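1/ My daughter's college robotics club has a table-clearing project this term, and I said I'd sit in on a session and write up what I thought. I went in doubtful. Some of that has shifted, most of it hasn't.

2/ The task is called Gustulen, which is the sort of name you get when students vote. An arm with two fingers has to sort toy food and put it where it belongs. Wrist camera views:
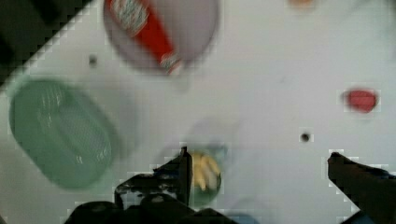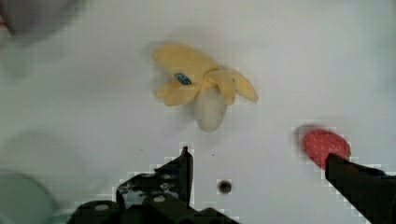
3/ First grumble: the food. A ketchup bottle lying across a plate, a strawberry, a banana with its peel opened out like a flower. Fine props. But a real banana goes soft and brown and sticks to things, and I'd like to see that tried before anyone says "kitchen".

4/ The club's write-up says 2382 attempts logged since April. Impressive until you ask how many had the table laid out in a way the arm hadn't met before. Answer: 21. I did ask twice.

5/ To be fair to Vesna Matić, who runs the club, she gave me that number straight and didn't dress it up. She also said the strawberry is the one they argue over most. Small, round, easy to nudge away when a finger comes in from the side.

6/ What I did like – each student has to write down what they expect before a run, then what they got. Five of them were doing it properly. The others were filling in the first column afterwards, and she caught them.

7/ Now the competition. Zorside, in the next town, hosts it, and the scoring gives full marks for anything that ends up inside the basket. Dropped from a height? Full marks. Squashed? Full marks. I can't see what that teaches anybody about handling food.

8/ The Nikolaidis prize is the better one if you ask me. It's for the report, and you lose points for leaving out failures. Only 2 teams entered last time. Says a lot.

9/ Someone will ask about the software. It's Pulus, the students are split on it, and I'm not qualified to referee. I heard "it was working before lunch" more than once.

10/ So would I sign the form again next term? Yes, for the notebooks. If they bring in one real banana I'll come back and watch.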